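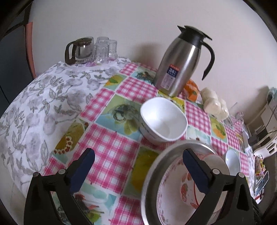

Figure 2. Table setting from the household survey. A decorated ceramic bowl is nested in a round stainless steel basin; a white bowl and a vacuum carafe stand behind it.

3.2 Nesting and surface coverings

We recorded 1,747 table arrangements in 32 households in Vallen and Hundau. An arrangement was coded as nested when one open vessel rested inside another of a different material. Pairs of the same material were coded as stacked and are treated in Section 3.4. The arrangement in Figure 2 is nested under this rule: the inner vessel is ceramic with red fruit and flower motifs, and the outer one is steel with a rolled rim. The white bowl near the basin was entered as a separate item.

Coverings were coded independently of vessels. Where a second cloth lay over part of the first, both were entered and the overlap was estimated by eye to the nearest third of the tabletop. In Figure 2 a white cloth with a gray leaf print lies over a plastic tablecloth of gingham and fruit squares, with an overlap of one third. Cloths that hung past the table edge were flagged, as the hanging part was excluded from the estimate.

Closed vessels such as the carafe were assigned to the serving group regardless of contents, which were not inspected. Two coders (Hoarau and Ko) worked separately on all arrangements. Disagreements on the nested code were confined to 20 arrangements, most of them involving shallow trays, and were settled by Carré in April.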